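Sobre a Kalline

A Kalline é uma escola de costura, modelagem e conserto de roupa. Damos aulas a adultos e a jovens a partir dos 14 anos e mantemos, no mesmo edifício, um serviço de arranjos aberto ao público.

Como começámos

A escola foi fundada por Hậu Phùng e Nhi Trịnh, que se conheceram a trabalhar na confeção de equipamento desportivo da Bronesport. Hậu era cortador e Nhi chefiava a linha de acabamentos. Quando a linha fechou, ficaram com 2 máquinas de ponto corrido e uma mesa de corte, e alugaram uma loja para fazer bainhas e trocar fechos. As primeiras aulas foram dadas ao fim da tarde, depois de fechar o balcão, a clientes que queriam aprender a fazer os próprios arranjos.

O nome vem da marca de linhas que Nhi usava em casa dos pais e que já não se fabrica.

O que ensinamos

O curso base dura 7 meses e começa em outubro. Parte do enfiamento da máquina e chega à camisa com colarinho e punhos. Não é preciso experiência nem máquina própria. Quem já cose pode entrar em abril, depois de uma conversa com a professora e de mostrar uma peça acabada.

O curso de modelagem é dado por Hậu e trabalha o molde à mão, em papel, a partir das medidas de cada aluno. O molde digital só aparece no último módulo.

Há ainda oficinas curtas de malha, ganga, cerzido e forros. O calendário é afixado na receção e enviado por correio eletrónico aos alunos inscritos. As turmas são pequenas e as faltas podem ser repostas noutro horário do mesmo curso, desde que haja lugar.

O serviço de arranjos

O balcão funciona de manhã e recebe bainhas, fechos, cinturas, cotovelos e forros de casaco. Não aceitamos peles nem vestidos de noiva. O orçamento é dado no momento da entrega e o trabalho é pago no levantamento. No último ano letivo passaram pelo balcão 561 peças, muitas delas arranjadas por alunos do segundo ano, com revisão de Nhi antes da saída.

Tecidos e material

Compramos a maior parte do algodão e do linho à Texier, em fins de peça, e vendemos aos alunos ao preço de custo. As linhas, agulhas e entretelas estão incluídas na mensalidade. A tesoura de tecido é o único instrumento que pedimos a cada aluno que traga de casa. Os retalhos vão para o cesto comum e podem ser usados por qualquer turma.

A biblioteca de moldes tem 400 modelos, guardados em envelopes por tipo de peça e tamanho. Os moldes podem ser copiados na escola, mas não saem dela.

As instalações

Mudámo-nos para o edifício Plorkton quando a loja deixou de chegar. No piso térreo ficam a receção e o balcão de arranjos. No primeiro piso estão a sala de máquinas, a sala de corte e a biblioteca. O acesso faz-se por escada ou por elevador.
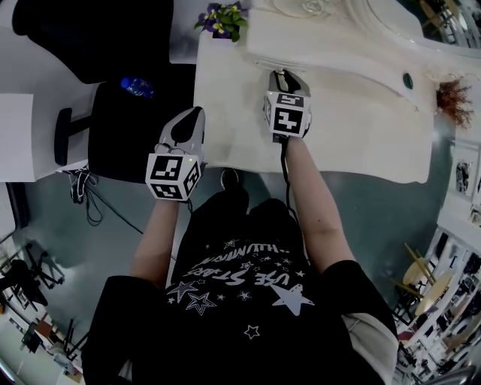 De pé, junto à mesa branca.

Inscrições e visitas

As inscrições fazem-se na receção, com documento de identificação e pagamento do primeiro mês. Os menores precisam da assinatura de um encarregado de educação. Quem quiser conhecer a escola antes de se inscrever pode assistir a uma aula, mediante marcação. A receção está aberta das 9h30 às 19h00 e encerra em agosto.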